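Tabletop

A tabletop is the flat upper part of a table, on which objects are placed, used or worked on. It is usually made separately from the frame or legs and joined to them in the last stage of assembly. In the furniture trade the word is also used for tops sold alone, to be fitted to a base bought elsewhere. The related term "worktop" generally refers to a fixed surface in a kitchen or workshop.

Construction

Tops are made from solid wood, from wood-based panels with a surface layer, or from glass, stone, metal or plastic. A solid wood top is normally built up from several boards glued edge to edge. Wood swells and shrinks across the grain with changes in humidity, so a solid top is held to its frame with slotted brackets, wooden buttons or similar fasteners that let it move. A top screwed down tightly on all sides may split or cup.

Panel tops are more stable and can be fixed directly. Their weak point is the edge, where the core is exposed unless it is covered with a strip or sealed with paint or lacquer. Water that enters at a damaged edge can make the core swell, and this kind of damage is difficult to repair.

Long tops sag under their own weight if they are too thin for the distance between supports. Makers deal with this by using a thicker panel, adding a rail under the middle, or fitting metal stiffening bars into grooves on the underside.

Edges and corners

The shape of the edge is called the edge profile. A square edge is the simplest to make but chips easily and can be uncomfortable under the forearms. An eased edge has its sharp corner lightly removed. A bullnose is rounded into a half circle, and a beveled edge is cut at an angle, often on the underside so that the top looks thinner than it is. Rounded profiles are common in schools and other places where people brush past the furniture.

Finish and color

Finishes are described by their gloss, from matte to high gloss. A glossy surface wipes clean easily but shows fingerprints, fine scratches and the reflections of lamps and windows. A matte surface scatters light and is more restful to work at, although grease can leave shiny patches on some types.

White and other pale tops reflect light into a room and make small items easy to find, especially dark ones. They are often used for sorting, repair work and crafts.

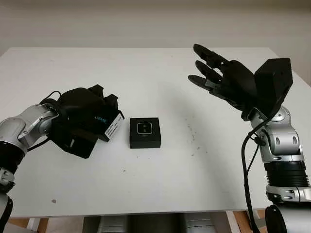

Pale surfaces also show ink, coffee and rust marks sooner than dark ones. Against a wall of a similar color, the far edge of a white top may be hard to make out in weak light, and some makers offer a contrasting edge strip for this reason.

Dimensions

The height of a finished table depends on its use more than on the top. Tables for standing work are higher than dining tables, and tables for small children are lower. Depth is limited by reach: a person seated at one side can comfortably use only the nearer part of a deep top, and the rest tends to serve for storage.

Among ready-made tops, the Brolliston range is supplied in 4 sizes, the shortest 110 cm long and the narrowest 61 cm deep. The Emano top has an oval outline and comes with 8 pre-drilled holes for its base plate. Sukivura tops are sold undrilled and have a matte finish on both faces, which allows them to be turned over when one side is worn. Bianchini offers glass tops with polished edges.

Care

Most sealed tops can be cleaned with a damp cloth and a little mild soap, then dried. Scouring powder dulls gloss finishes and polishes matte ones unevenly. Hot pans should be set on a trivet. Felt or rubber pads under heavy boxes, lamps and other hard objects help prevent scratches when the objects are moved.

Oiled wood needs fresh oil from time to time. Small dents in solid wood can sometimes be raised with a damp cloth and a warm iron before the surface is sanded and refinished. Chips in a panel surface can be filled with colored wax or repair paste, but the repair usually remains visible.

See also: Desk; Drop-leaf table; Trestle table; Workbench

Last edited 9/1/24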